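4.2 Open-day demonstration

We ran the second part of the study during the Pakstead open day in March. Visitors came through the lab in groups of up to 10 and stayed for one demonstration each. A member of the team first showed how to pick up and put down an item with the Gollo hand-held gripper, then passed it to anyone who wanted to try. Visitors who agreed to take part signed a short form, and their attempts were recorded by the camera on the tool.

In total, 67 visitors made 103 attempts. Items came from the Cadico set, which we extended with soft goods – hats, gloves and cloth bags – that were missing from our earlier sessions. Attempts were left out if the visitor put the tool down before closing the fingers. Visitors got no coaching once an attempt had started. Figure 6 shows one of the soft items between the padded fingers.

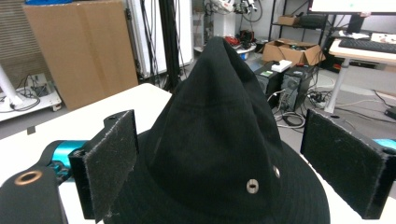

Figure 6. View from the hand-held gripper during the work with soft goods: a black hat with a pointed crown and a wide brim on a white tabletop.

The open-day recordings were added to the almost 2,000 collected by trained staff and were labeled in the same way, following Wu. We kept them as a separate split, and Section 5 reports results with and without them.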